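Two arms, one table: a morning with Wael Naciri

Wael Naciri has been building a two-armed robot in a shared workshop in Rundcombe since May, and when I asked if I could come by and bother him with questions, he said sure, as long as I brought coffee.

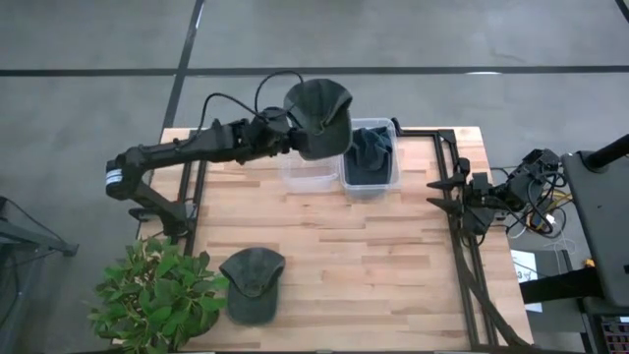
So I brought coffee, and the first thing I wanted to know was why caps. "Because they're annoying," he said. "A block is a block. You pick up a block from any side and it stays a block. A cap flops, and it has that stiff brim and then this soft part that goes wherever it wants." He calls the whole project Plileo and won't tell me what it means (I asked twice).

The idea is that the arms sort caps into clear plastic bins. He says he tried grabbing the crown for weeks and hated every minute of it. "You pinch it, it folds, you drop it. The brim is the handle! I don't know why that took me so long."

Money came up, as it does. Wael has spent $2,108 so far, and that's with both arms bought used from a guy in Stimdale who was clearing out his garage. The rails were another $200 - "and I cut the first two wrong, so don't print that." (Sorry, Wael.)

He shares the space with Lefteris Balaskas, who mostly fixes amplifiers but wrote a good part of the code that keeps the arms from hitting each other. "He came over to complain about the noise," Wael told me, "and then he stayed until midnight." Lefteris, from behind his bench: "It was a bad noise."

I asked how often it works. His best run is 32 caps in a row without him stepping in, and then a cable snagged and he had to shut it down. Cable routing is what he'd do over if he could start again. He'd leave more slack at the wrist and label every plug on day one, and he'd stop buying cheap connectors.

Next up is getting the two arms to pass a cap between them, which he has been putting off. "One hand is a hobby," he said. "Two hands is a lot of evenings." He's hoping to have it going before the fall, and I've already been told to bring coffee again.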